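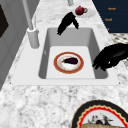
Grants & Reporting | Watch and Clock Trades
4 min read

Progress report to the Zeltdale Fund: movement parts register, period ending October

Prepared by Kazue Takagi, Murkside Watch Workshop

1. Work in this period

The grant covers the sorting, grading and listing of the mechanical watch parts bought from the Chatzigeorgiou workshop when it closed. The stock came to us in tobacco tins, glass tubes and paper packets, mostly labelled by calibre in pencil. Sorting by calibre is finished. Grading is under way and is the slower job.

Of the 1,632 packets in the purchase, 747 have now been opened, checked under the microscope, graded and entered in Mement, our stock database. Balance staffs and winding stems were done first, as these are the parts most often asked for by repairers. Mainsprings have been left until last. Many are old carbon steel and will be listed as reference pieces only.

2. Method

Each part is measured with a digital micrometer and compared with the maker's sheet where we hold one. Staffs are measured at both pivots, the roller seat and the collet seat. Parts are graded A (unused, no rust), B (unused, light surface marks, fit not affected) or C (used or corroded, not for sale). Where the label and the measurements disagree, the measurements are entered and the label wording is kept in the notes field.

The first batch of crowns was graded before we had settled how to record tap size. Pieter Dlamini has re-measured that batch and corrected the entries. Gold-filled crowns are now listed apart from plated ones, and no crown is described as solid gold unless it is hallmarked or has been tested.

3. Problems

The older paper packets hold damp. Steel parts from these were more often grade C than we allowed for in the bid, and setting levers were the worst affected. All steel parts now go into sealed tubes with a drying sachet on the day they are opened.

Mement would not accept two calibre numbers for one part, so interchangeable parts had to be entered twice. The supplier has changed this. The duplicate entries have been merged, but the merged records still need checking by hand – the import dropped the decimal point from a few pivot sizes.

4. Spending

Spending is within budget under all headings except storage, where the extra tubes and sachets were not planned for. We ask the Fund to agree a transfer from the travel heading, which is underspent. No increase in the total grant is requested.

5. Next period

Grading of train wheels and hairsprings will start once the merged records have been checked. The searchable list will open to repairers when all grade A staffs and stems carry a tray location. At present 4 of the 5 staff trays have been numbered.

The full list of calibres held is available from the workshop on request.

Contact: Murkside Watch Workshop, Parts Register
© Murkside Watch Workshop. All rights reserved.
Back to top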